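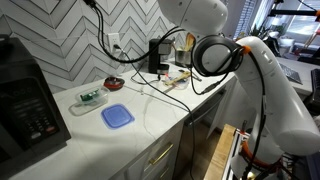

3.2 Surfaces and the judgment of cleanliness

Figure 4. Kitchen counter of the type discussed in this section: light marble-look surface with gray veining, chevron tile backsplash with gray grout, microwave at the left end.

In the previous section we described how the participants divided their kitchen into zones. In the present section we turn to the surfaces themselves, and to the question of how a person decides that a counter is clean enough. This question looks simple, but the interviews show that the answer depends strongly on the color and the pattern of the surface, and only weakly on the method of cleaning.

We remind the reader that 44 households took part in the study, in the two towns of Palden and Grisum. All of them kept a cleaning diary during December, and all of them were visited 2 times, once before the diary period and once after it. The interviews were made in the kitchen itself, because in our pilot work we noticed that people who sit in another room speak about cleaning in a very general manner. When they stand near the counter they touch it while they speak, and they remember more.

Light counters with veining (Figure 4) were the most common type in the newer houses of Grisum. In Palden, where the houses are older, we met more often dark counters or plain wood. This difference was not planned in the sampling, and it must be kept in mind when the two towns are compared.

The participants with light veined counters reported wiping more often than the others, but for shorter time. Many of them used the expression "a quick pass." They explained that crumbs and coffee are seen at once on a white ground, so that the wiping follows directly after the use. One participant, Dolores Alcantara, formulated it in this way: "The white tells me when to clean. In my old kitchen it was brown, and I cleaned on a schedule, after supper, whether there was something or not."

At the same time the veining had an opposite effect. Several participants told us that they could not distinguish a gray vein from a thin smear unless they passed the hand over it. The hand therefore becomes an instrument of inspection, and it was mentioned in the interviews more often than the eye. Myrtle Brannigan said that she trusts her palm and nothing else, and her son Rafferty, who shares the cleaning with her, confirmed this with some irritation: "I wipe it, it looks fine, and she comes with her hand and says no." We heard similar disagreements in other families. In most cases the two persons had cleaned the same surface with the same cloth, and what they disagreed on was the test.

It follows that the words "clean" and "not clean" in the diaries cannot be taken as equal from one person to another. For the coding we used two separate categories, visual test and tactile test, and a third one for entries in which no test was mentioned. The coding was done by two readers independently, and the cases of disagreement were discussed until a common decision was found.

3.3 Grout lines and the vertical surface

The wall behind the counter received much less attention in the diaries than the counter. It was wiped rarely, and often only in the place behind the stove. When we asked the reason, the participants did not say that the wall is clean. They said that it is "not used." A surface that is not used seems to fall outside of the duty of cleaning, even when it stands very near to food.

Patterned tile makes an exception to this rule. Tiles that are laid in a zigzag have many short grout lines that meet at an angle, and the participants who had such a wall spoke of the grout with a kind of worry which we did not find in the owners of large plain tiles. Some of them told us that gray grout was chosen on purpose, so that the dirt would be hidden. Thaddeus Pruitt, who had renewed his kitchen shortly before the study, regretted his choice of color. In his opinion a gray line never looks dirty but it also never looks clean, and so he does not know when to stop. He had bought a special brush, used it with great effort, and then left it in the drawer for the rest of the diary period.

We consider this remark important. In the earlier literature on household routines the end of a task is usually described as the moment when the desired state is reached. For the grout there is no visible state of this kind, and the participants ended the work for other reasons: the arm was tired, the telephone rang, the water in the bucket had become dark. The entries of Tavion Boateng are the clearest case. He wrote the time of beginning for each cleaning of the wall, but the time of ending is missing in all of them, although for the counter he always noted both.

3.4 Appliances as borders

A further observation concerns the objects which stand permanently on the counter. In the diaries, a microwave or a bread box often served as the border of the cleaned area. The participants wiped up to the appliance and stopped there. The strip behind and under it was treated as a different place with its own, much slower rhythm, and some participants counted it together with the top of the refrigerator and not with the counter.

The keypad of the microwave was in a similar position. It is touched many times each day, often with hands that have just touched food, but it was seldom named in the diaries. When we asked for it directly during the second visit, the answers were hesitating. Several persons looked at the keypad before they answered. One of them took a cloth and cleaned it while we were still speaking, and we did not record this as a diary entry.

We do not wish to draw from this a conclusion on hygiene, for no samples were taken and the study was not designed for such a purpose. Our interest is in the borders themselves. They were stable over the whole month, and they were respected also by the family members who had never spoken of them together. In the next section we examine what happens to these borders when an appliance is moved or replaced, as it was the case in several of the Palden households.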